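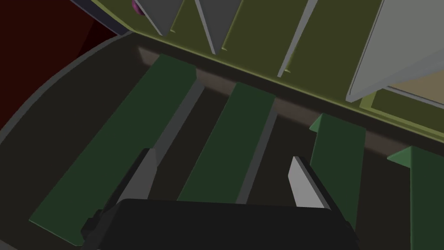
Up at five again because the kiln shed was cold and I wanted the heater going before Lerato got there. She beat me anyway, sitting on an upturned bucket with her coffee and a page of glaze notes, already arguing with herself about the celadon. We've been fighting over this green since December. Mine goes too gray, hers goes too blue, and the customer in Tornard wants 219 tiles for a kitchen wall and would very much like to know which green she's getting! I told Lerato I want it flat and clear, like those four green slats against the dark floor, where the color just sits there and doesn't fuss. She said that's paint, not glaze. Fair enough, but I still think a darker grout would get us halfway.

So we mixed two more test batches and I managed to spill most of one down my good boots (the ones I swore I'd never wear in the shed). Lerato laughed so hard she had to put her cup down. We dipped the test tiles before lunch, wrote the batch numbers on the backs in iron oxide, and then I couldn't read my own writing on half of them. I need to slow down. I say that every month.

Gerardo Fabbri called at noon about the clay. The Nostau stuff has gone up again, and he can let us have 50 bags at the old price if I pick them up myself, which means borrowing the trailer and driving out to Wikville with the bad tire. I said yes before I'd thought about it. Then I went and looked at the tire and wished I'd thought about it. 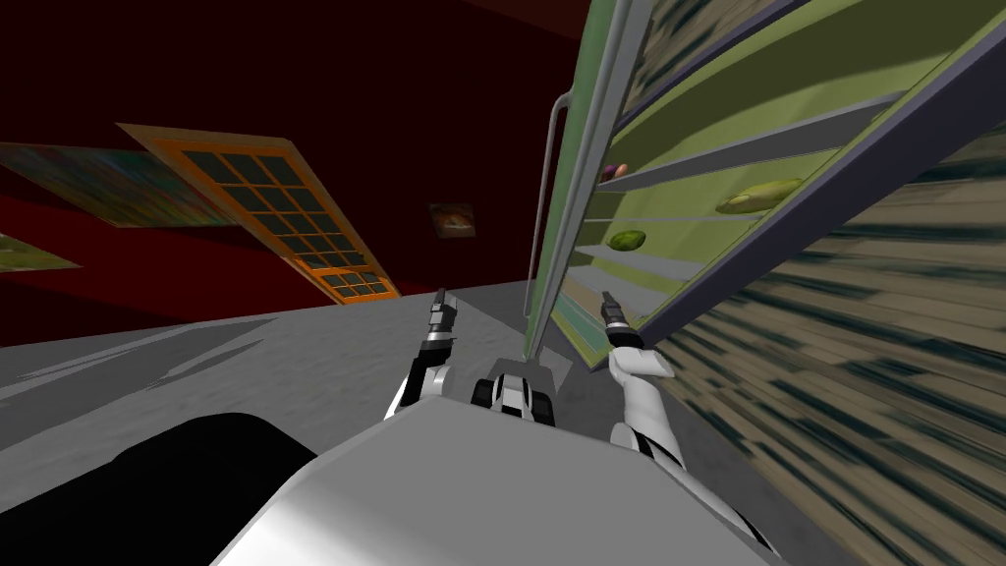
Spent the afternoon on the other argument, where to put the finished tiles while they wait for packing. Lerato wants them in the hallway and I want them up against the back wall of the shed, on something sturdy with a bit of air behind it. I'd even paint it to match the order - green shelving looks good next to all that white and gray, and it would cheer the place up in winter. She says the dust will be all over everything by the end of the week and she's probably right, she usually is about dust. We measured the wall anyway. 135 inches, minus the sink.

Leftover soup for supper, then a call to Mrs. Coetzee to say the samples will be late. She was very nice about it, nicer than I would have been. Kiln's loaded and I'm firing first thing. Boots are soaking in the tub and I have to remember to move them before I shower.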